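4. Plier et ranger les serviettes éponge

Bon, on arrive à la partie que je préfère (oui, j'ai une partie préférée dans un guide de linge de maison). Les draps, c'est du sport, les taies, c'est vite fait, mais les serviettes, on les voit tous les jours sur l'étagère, alors autant qu'elles soient belles ! Je vous donne ma méthode, celle que j'applique dans les chambres du gîte Altcombe depuis que j'ai repris la buanderie.

Avant de commencer

Il vous faut une surface plane et propre, plus large que la serviette une fois ouverte. Si vous travaillez sur un lit, tirez bien la couette, sinon les plis partent de travers. Vérifiez aussi que le linge est sec jusque dans les ourlets - c'est toujours là que l'humidité reste, et une pile rangée un peu moite sent le renfermé dès le lendemain.

4.1 Secouer et poser

1. Prenez la serviette par deux coins du petit côté et secouez-la franchement, deux ou trois fois. Les bouclettes se redressent et l'éponge reprend du volume.

2. Posez-la à plat, étiquette côté table.

3. Lissez avec le plat de la main, du milieu vers les bords. N'appuyez pas comme pour un repassage, on veut juste chasser les gros plis.

4. Regardez les lisières. Si l'une des deux gondole, tirez doucement dessus dans le sens de la longueur. Un bord qui fait encore une petite vague, ce n'est pas grave, il disparaîtra dans le pli.

Note : sur les modèles à bandes (éponge bouclée et tissage plat en alternance), servez-vous des bandes comme repères. Elles sont bien plus fiables que l'ourlet, qui rétrécit souvent au lavage.

4.2 Plier en trois

5. Rabattez un grand côté vers l'intérieur, sur un tiers de la largeur.

6. Rabattez l'autre grand côté par-dessus. Les deux lisières sont maintenant cachées, ou presque : celle du dessus doit tomber juste au bord du pli.

7. Pliez la longueur en deux, puis encore en deux. Pour un drap de bain, je fais plutôt trois tiers, la pile tient mieux.

8. Tournez le tout pour présenter le pli rond vers vous. Une petite tape dessus, et c'est fini !

Attention : pas de pince ni d'épingle pour maintenir l'ensemble. Une boucle accrochée file très vite, et là il faut la couper aux ciseaux, au ras du tissu. Ne tirez jamais dessus, vous feriez un trou dans la rangée.

4.3 Ranger

Sur l'étagère Skavdale, je monte à 8 serviettes par pile, pas plus. Au-delà, celles du bas s'écrasent et la pile penche. Glissez toujours le linge fraîchement lavé en dessous et prenez celui du dessus, comme ça tout tourne et rien ne s'use plus vite que le reste.

Côté couleurs, je range du plus clair au plus foncé. Les tons pêche vont entre l'écru et le terracotta (Caron, avec qui je partage la buanderie, les met avec les roses, on en discute encore).

Si l'éponge vous paraît rêche, passez à la section 5 avant de plier : j'y parle du vinaigre blanc, du séchage et de l'adoucissant, que j'ai arrêté en juin dernier sans aucun regret.

Inès Marchal

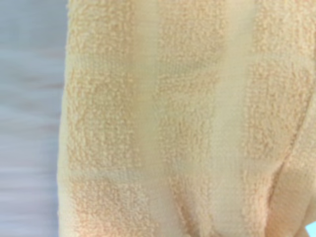

Fig. 3 - Éponge pêche, bandes bouclées et bandes à tissage plat.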